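Aniela Borkowska
August 9, 2022

A thread on knit work gloves, because my last post about washing them got more replies than anything I've written about sweaters.

I mean the plain kind. Speckled or solid, coarse knit, stretchy cuff, sold by the bundle at the hardware store. They get treated as throwaway items and most of them don't need to be.

First, the speckle. People ask if it's dirt or a bad dye job. In most of the pairs I get, it's just light and dark fibers spun together, often from recycled yarn. It hides grime well, so these gloves look clean long after they stop being clean.

Recycled yarn usually has shorter fibers in it, and short fibers work their way out. So the fuzz starts early, sometimes on the first day.

Fuzz is not damage. If the rows underneath are even, leave it alone. I used to shave mine with a sweater shaver and all I got was a thinner glove.

Where it becomes a problem is on things that catch. Hook and loop straps are the worst. Rough lumber is second. Close your straps before you put the gloves in a bag with them.

Look at the fingertips before you look at the palm. The tip is where the knitting is closed off, and it takes the most rubbing. A tiny dent or a loose spot there can be nothing, or it can be the start of a hole.

How to tell: put a finger inside and spread the fabric gently. If the loops open evenly and close again, fine. If one loop opens more than the ones next to it, that's where the hole will be.
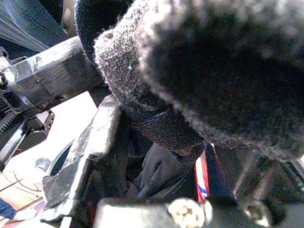 Aniela Borkowska
Knitwear repair, Szczepańska Mending Room

Speckled gray and white knit, bright side up, with the little fibers standing out along the edge. The darker piece lower down shows the ribbed rows better. I like to check rows on dark knit in strong light from one side. Flat light hides everything.

Rows are what you want to read. On a healthy finger they run in clean lines. When they start to wander or bunch, the yarn has stretched and won't come all the way back.

On to mending. For a hole smaller than a pea, use a blunt needle and yarn a bit thinner than the glove's own. Catch the loose loops first, all of them, then close. If you pull the hole shut without catching the loops, it will run down the finger later.

For a bigger hole, weave a patch. Run threads across, then weave over and under the other way. Put something hard inside the finger so you don't sew the front to the back. I use the handle of a wooden spoon. A marker works.

Don't knot inside the fingertip. You'll feel it all day. Weave the tail back about an inch and trim it.

Color match is up to you. On a speckled glove almost any gray disappears. I mend black ones in navy because that's what I have the most of.

Konrad Krajewska asked me whether it makes sense to spend half an hour on a glove that cheap. For money, no. I do it in front of the TV and I don't like shopping for gloves.

Washing. Cool water, regular detergent, gloves turned inside out. No fabric softener, it makes them slick and you lose grip.

If there's grease on them, work a drop of dish soap into the spot and leave it while you make coffee. Then wash as usual. Old grease may stay as a shadow. That doesn't affect anything.

Solvent or fuel on them is different. Those don't go in the washer or the dryer. Keep them away from heat and ask your local waste office what to do with them.

Dry them flat or clip them by the cuff. Clipping by the fingertip stretches the one part you want to keep tight. I did it that way for years and couldn't figure out why all my gloves had one long finger.

The dryer on high will shrink anything with cotton in it. A slightly shrunken pair can be okay if they were loose. Mostly they end up as a kid's pair, or the dog's.

Size matters more than brand. Extra fabric at the tips folds over, rubs on itself, and wears out from both sides. You want the tip of your finger to touch the end of the glove without pushing on it.

If you're between sizes, go down — the knit gives. It does not give back very much after a month.

Layering works well in the cold. A thin smooth liner under a coarse knit glove is warmer than one thick glove and dries faster. Last December I wore that combination for shoveling and my hands were fine until the outer pair got soaked.

Wet knit holds water for hours. Bring a second pair and swap.

I've tried two brands for long enough to have an opinion. The Vollex pair has a tighter knit and pills less, but the cuff went slack. The Brenum pair fuzzed up right away and the cuff is still good. I reach for the Brenum more often, because a loose cuff lets sawdust in.

No, neither one sent me anything. I paid for both.

A few things knit gloves are wrong for. Anything that spins, like a drill press or a lathe. The yarn can catch and pull your hand in. Also hot pans if the yarn is synthetic, and anything sharp unless the label says cut resistant.

When to stop mending: when the fabric around the hole is so thin you can see light through it. New yarn is stronger than the old fabric and will tear it at the edge of the patch.

Then I cut off the fingers and use the hand part for wiping shoes. The cuffs I save. A good cuff can be sewn onto a glove with a bad one, and it takes less time than weaving a patch.

I currently keep four pairs going. Three are patched, and one is waiting until I find my blunt needle, which I think is in the couch.

Replies so far: yes, you can mend the ones with a rubber coated palm, but only on the knit side. The needle leaves holes in the coating and water gets in.

And for the person asking about unraveling old gloves for yarn — I tried it once. The fingers come off in short pieces and you spend the evening tying ends together. Use them as stuffing.

Next thread will be about socks. Send me your heel questions and I'll put them in.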